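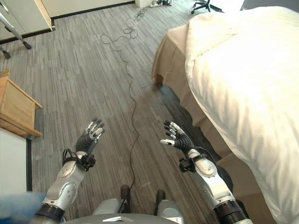 Leandro Barrientos: The left hand does not hold its pre-grasp pose once the bed enters the costmap. Planning succeeds, the arm begins to move, and the controller then aborts with a tolerance violation. Please advise whether this is the same fault as the one closed in September.

Status: Open
Component: Urnau motion planner, wrist perception node
Severity: 2
Assigned to: Usa Ruangrit

Usa Ruangrit: It is a different fault. The September issue concerned joint limits and was corrected in the planner. The attached log shows a valid trajectory and a late depth frame. The wrist node publishes with a delay of 100 ms, and the controller accepts nothing older than 36 ms. Please run the bedding sequence again with the Tapia logger enabled and report which topic falls behind first.

Leandro Barrientos: The sequence was run again on Monday with logging enabled. The wrist depth topic falls behind first. The head camera topic remains within limits throughout. The delay appears only when white fabric fills most of the wrist view.

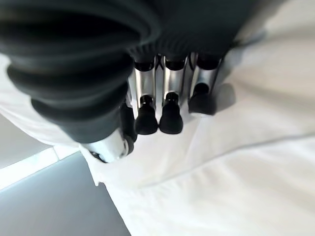
Wrist camera view, fingers over the white fabric.

Usa Ruangrit: Thank you. The surface filter in the wrist node repeats its plane fit when it finds too few usable points, and a bright, smooth cloth is a known case. The repeat count has no upper limit in the current release. Please set the following in the wrist node configuration and restart the node only:

plane_fit_max_retries: 2
publish_on_partial_fit: true

Do not raise the controller tolerance. A wider tolerance would allow the hand to close on outdated contact estimates.

Leandro Barrientos: Both settings have been applied. The sequence was repeated 15 times without an abort. One warning remains in the log at startup: "exposure profile not found, using default."

Usa Ruangrit: The warning is unrelated and is tracked under the Sistitura calibration package. The retry limit will be proposed as the default value in the next release of Urnau. This ticket will stay open until the change has been reviewed by Lutz Stöcker.

Status changed: Open to Pending review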